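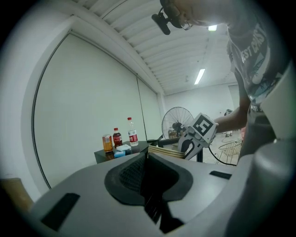

Fatima Jibrin

**Figure 1.** Gray short-sleeved T-shirt with a large chest print of tropical leaf shapes in blue and white, with partial white lettering.

## 3. Leaf prints in the everyday wardrobe

We asked 145 adults in Brindari to go through their closets in December and tell us about every printed T-shirt they still wore. Leaf and plant prints came up far more often than we had expected, and people had such good stories about them! A shirt bought on a beach trip had become a painting shirt, then a sleeping shirt, and its owner could still name the stall where it came from.

Two kinds of print kept coming back. The first is the all-over pattern, small leaves repeated from collar to hem. The second is the large chest print (Figure 1), where leaves and words share one block. Our coders, Ho-yin Lu and Halima Nnaji, worked separately and disagreed on only 5 shirts, all of them with leaves running up over one shoulder. We put those in the second group.

What delighted us most was how loosely the leaves were tied to any real plant. In follow-up talks with 15 owners, most said "palm" first and then changed their minds, often while holding the shirt up to look again. One woman had worn hers for years as a fern and decided, halfway through a sentence, that it was a banana leaf. Danjuma Idahosa, who trained as a botanist before he came to textiles, had a wonderful time with these recordings and argues that the shapes follow older wallpaper patterns more closely than any living leaf (see Section 5).

Color was steadier. Green was less common than blue on gray or navy shirts, and owners of blue prints rarely found the color odd. Several called it "the vacation color," a phrase we had not used in our questions and would love to trace further. We turn next to the lettering, where place names and brand names are often hard to tell apart.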